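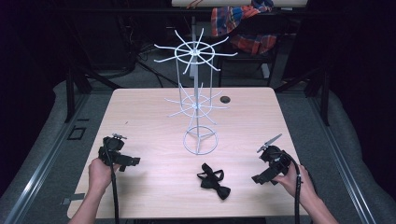 A spinning display rack, also called a rotating rack or simply a spinner, is a stand on which small goods are hung or propped around a central pole, so that the whole lot can be turned by hand. Table-top spinners are the small cousins of the tall floor racks found in gift shops and stations, and they are wonderfully clever things for their size. A good one puts a whole collection of ties, earrings or key rings within reach on a patch of table no bigger than a dinner plate!

Construction

Most table-top spinners are made of wire, often finished in white, black or chrome. A ring-shaped base sits flat on the table and is joined by short spokes to the foot of the pole. Above it come one or more tiers, each a hoop with arms reaching outwards. The tips of the arms are usually bent upwards, a tiny detail that does a great deal of work, as it stops a loop or strap sliding off when the rack is turned. Tiers may be the same size or different. Where the upper tier is the wider one, long items can hang clear of those beneath, though the rack then needs a steady base and an even load.

Use with bow ties

Bow ties suit the spinner beautifully. A pre-tied bow on a strap can be looped over an arm and left with its wings facing out, so the shape of the knot shows properly, which it never does in a drawer. Black ties are commonly placed on the lower arms and coloured or patterned ones higher up, nearer the eye. Self-tie bows, being long flat strips when undone, are draped over the arm at the middle and need more room.

A crumpled bow should be smoothed before it goes up: the wings are opened with a finger, the knot pinched back into shape and the strap straightened. Neighbouring straps do tangle, and many stallholders leave every other arm free for this reason.

Variants

The Norneo pattern, sold from 2000, had 20 arms on two tiers and came flat-packed. The later Lodhi had 18 and a heavier foot. Melur Ngau, whose booklet on market stall display is still passed around among tie makers, preferred the Lodhi for outdoor stalls and the Norneo for the dressing table at home, where it makes a lovely sight with a full set of bows on it.

See also

Hat stand
Tie hanger
Jewellery tree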